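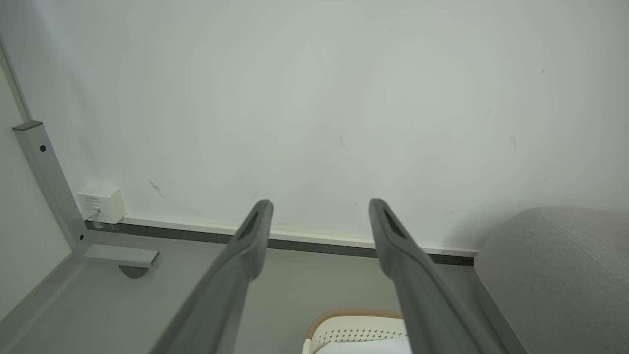 Student Forums > Engineering > Choosing a course
Aero or mech? Have to pick by the end of July

wobblyfin
Posted 19:42

First year on the common engineering course at Camport. Everyone does the same thing until July and then you tick a box and that's you for the next three years. I came here for aero. I told my whole family aero. My nan has told the bus driver aero.

Now I've been to both open evenings and I'm not so sure. The mech people had better biscuits and seemed to have slept. The aero people talked for an hour about a tail fin and I enjoyed it, which worries me a bit.

There are 187 of us choosing and aero takes whoever wants it as long as you pass maths, so getting in isn't the problem. I want to hear from people who picked one and either liked it or didn't. Marks so far: fine in maths, good in materials, thermo we don't discuss.

pintofgrease
Posted 19:58

Mech. You can do aero jobs with a mech degree. You can't always do mech jobs with an aero degree without someone at the interview asking if you're lost.

Third year mech, for the record, so take that as you would a butcher's view on sausages.

lowspeedstall
Posted 20:15

I did aero at Camport and finished two years ago. The "you can't get other jobs" thing gets passed down from year to year like a cold. My lot went to wind turbines, trains, a bank, one into yoghurt machinery. I'm at Carulero doing test work on pumps and no one there has ever asked if I was lost, though I have been, the site is enormous.

What I would say is that second year aero is lumpy. Autumn is gentle and then spring has structures, flight dynamics and the group design project all at once. You'll eat a lot of toast.

pintofgrease
Posted 20:21

Pumps is a mech job. You've made my point for me, thanks.

lowspeedstall
Posted 20:24

A mech job, done by someone with an aero degree. Read it again slowly.

quietly_failing_thermo
Posted 20:40

If thermo is your weak one, look hard at the module lists before you jump. People assume mech is where the thermo lives, but aero has propulsion in second year and propulsion is thermo in a nice hat. Mech gives you two thermo modules, aero gives you one plus propulsion. Same amount of misery.

Username may give away how I know.

wobblyfin
Posted 20:52

I had not looked at propulsion. I'd assumed it was mostly rockets going up.

quietly_failing_thermo
Posted 20:55

There is a rocket on the first slide. It doesn't come back.

marginal_gaynes
Posted 21:10

Going against the grain a bit - I moved from aero to mech after one term of second year and wish I hadn't. Nothing wrong with mech. The teaching is better organised if anything, the notes go up on time and the labs start when they say they will. But I'd gone because I was scared of the job thing, and then I spent two years walking past the wind tunnel looking wistful. My friends had in-jokes about flutter. I had bearings.

Also the switch costs you. I had to catch up a whole design module over Christmas, and the form needs signing by both departments, each of which thinks the other one should sign first.

pintofgrease
Posted 21:14

Bearings are great and I won't have this.

torque_of_the_town
Posted 21:33

Can we talk about placements, as that's what settled it for me. When I was looking, Sjöberg took people from either course and didn't seem to mind which. Dulach wanted mech on the form, but a girl on my corridor applied from aero anyway and got an interview. I applied to 18 places and heard back from 3. One of those was to tell me I'd sent them the letter meant for somebody else.

So the course name mattered a lot less than me learning to read my own cover letters.

lowspeedstall
Posted 21:41

Seconded. At mine they mostly asked about the group project. Mine was a glider that flew for the length of a badminton court and then went into the badminton net. I talked about it for twenty minutes and they wrote things down.

pintofgrease
Posted 21:47

I'll give you the group project. Ours in mech was a gearbox and it's hard to make people lean forward about a gearbox. I still think if you're not sure you go for the wider course, that's just common sense. You can take aerodynamics as an option in third year.

marginal_gaynes
Posted 21:50

If it runs. It didn't run in my year. Ask before you count on it.

pintofgrease
Posted 21:52

It ran in mine.

marginal_gaynes
Posted 21:53

Lovely for you.

wobblyfin
Posted 22:20

Right, thank you all, this has been more use than both open evenings, biscuits included. I'm going to email and ask whether the aerodynamics option is definitely on, and whether I can sit in on a propulsion lecture before term ends. Leaning aero. Nan will be relieved.

quietly_failing_thermo
Posted 22:26

Sit near the back, it's the only row with sockets.

torque_of_the_town
Posted 22:31

Does anyone know if the placement talk got moved? Portal says one room and the email says another.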